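The Patient Hands of Kidovov

Before a robot can lay a table, somebody must lay it many times on its behalf. At Kidovov this is Henryk Zieliński, who guides both arms by remote control from nine in the morning. He learned quickly to move slower than he would at home. 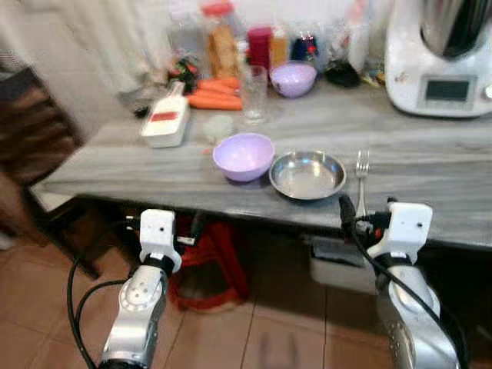
His first week went mostly to bowls and forks. A fork is difficult, he told me, for the operator has no feeling in the fingers and must trust his eyes.
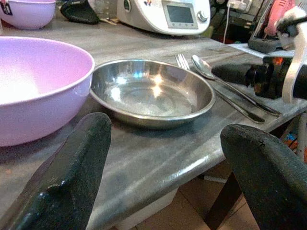 KACZOROWSKI, September

The kitchen programme, named Tostasik, has now 994 recorded demonstrations. The plan in spring was 800. Cledwyn Pugh, who reviews them, keeps also the clumsy ones — he believes a robot should see how a bad grasp is corrected. His colleagues do not all agree, and the discussion continues at lunch over the colour of the labels in his spreadsheet.

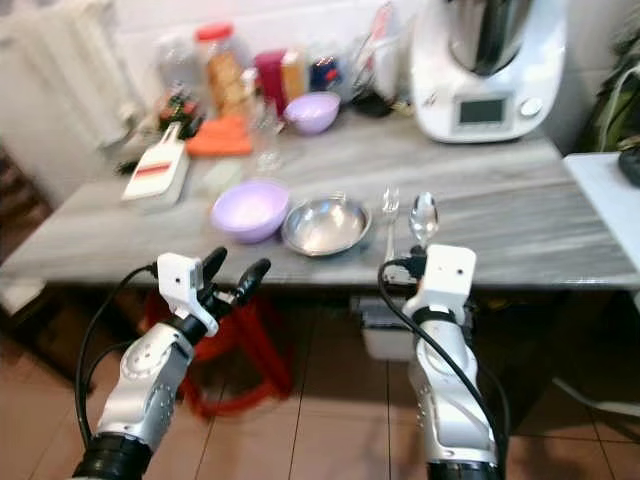
Glass comes last

New operators practise for three weeks with plastic and steel. Only then are they allowed to hold glass. Zieliński favours a short pause before closing the gripper, and he breathes out with it.

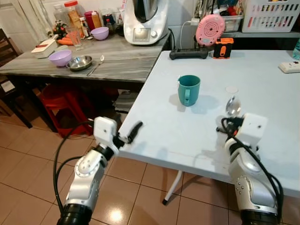
Bivetti Department of Remote Handling

The department trains four operators each season. Applicants need no engineering degree, but they must sit through a whole afternoon of practice.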